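Interrupted sutures on a practice pad: spacing, tails, thread

A log of what I have settled on so far for closing a straight incision with simple interrupted stitches. I have been practicing since April, mostly at the kitchen table with hand instruments, and the technique carries over between formats better than I expected. The numbers are mine and apply to soft pads. Stiffer ones need a different needle.

The pad

I use the Kaltari soft pad. It dents under a fingertip and recovers slowly, so an overtightened stitch leaves a visible pucker. The older Kadley pad is firmer and hides that mistake, and I have stopped using it for anything except needle angle drills.

Cut the incision in one pass. A second pass leaves a ragged lip and the edges will never meet cleanly. If you use colored fluid, dilute it well and expect it to spread sideways over the surface. It makes the edges harder to find, and that is worth practicing once the basic stitch is reliable.

The throw

Wrap the long strand around the jaw tip, close to the end. A loop that rides up toward the joint has to travel the full length of the jaw before it comes off, and it usually catches. Keep tension on the strand with the other instrument while the loop is on the metal. Slack at this point lets the loop open and fall off the tip.
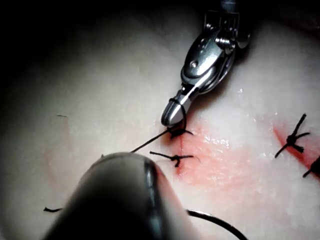

Tails and spacing

I place the first stitch at the middle of the incision, then halve the remaining gaps. Working from one end to the other is faster but pushes any mismatch in the edges down to the far end, where it collects as a fold.

My target is about 4 mm between stitches. On a 50 mm cut that gives a closure I can inspect without a lens. Pull each knot to one side of the line before cutting. A knot sitting directly on the seam makes it hard to tell whether the edges below are touching.

Tails are a matter of taste up to a point. Long ones get picked up by the next throw. Very short ones make the knot hard to grip when you remove it, and on a soft pad the knot can sink between the edges. I cut short near the working area and leave the finished ones alone until the end.

Loose thread is the larger problem. Black thread on a pale pad is easy to see, but a wide loop lying across the field still crosses stitches that are already tied, and sooner or later it goes under one of them. Before each bite I now check where the needle end runs and where the slack lies. It takes a few seconds. Untangling a caught loop takes minutes and usually costs a stitch.

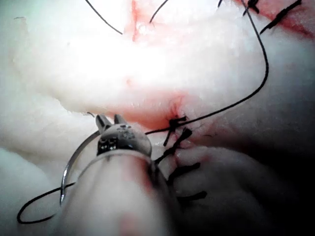 Sithole commented that starting in the middle only makes sense on a straight cut, and that on a curved one the first stitch should go at the point of greatest bend. The same comment recommended cutting the thread to 200 mm before starting, on the grounds that most tangles come from working with too much of it.

I tried the shorter length. It does reduce the loops, and I get fewer stitches per strand, so there is more rethreading. For a short incision the trade is good. For a long one I am still undecided – the rethreading breaks the rhythm and my spacing drifts afterward.

The curved cut is next on the list, on a fresh pad, with the firm one kept back for comparison.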